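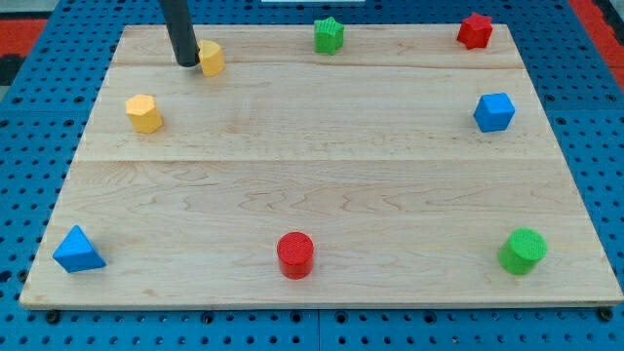
Care of glued-up maple boards

Workshop tips, updated 5/9/26

A board assembled from strips moves with the seasons. Most of the movement is across the grain, so a seam that feels flush in March can show a slight ridge by late summer. Check it with a straightedge before reaching for sandpaper.

Washing. Use a damp cloth and a drop of dish soap. Wipe both faces, then stand the board on edge until dry. Wetting one face only is the usual cause of cupping.

Oiling. Food-grade mineral oil, both faces and all edges. End grain takes more than the rest -- keep adding until it stops soaking in. Leave overnight and wipe off the excess. Repeat when the surface looks chalky.

Raised grain. Sand lightly with 220 grit along the grain, wipe, let dry, sand again. Two passes are normally enough.

Open seams. A hairline gap under 5 inches long can be filled with waterproof wood glue and clamped for 24 hours. For anything longer, rip the board along the joint, plane both edges and glue again. Clamp pressure should be even; a starved joint will fail in the same place.

Storage. Keep boards at least 14 inches from a radiator or oven vent. Do not lean them against an outside wall in winter.

Next page: removing water rings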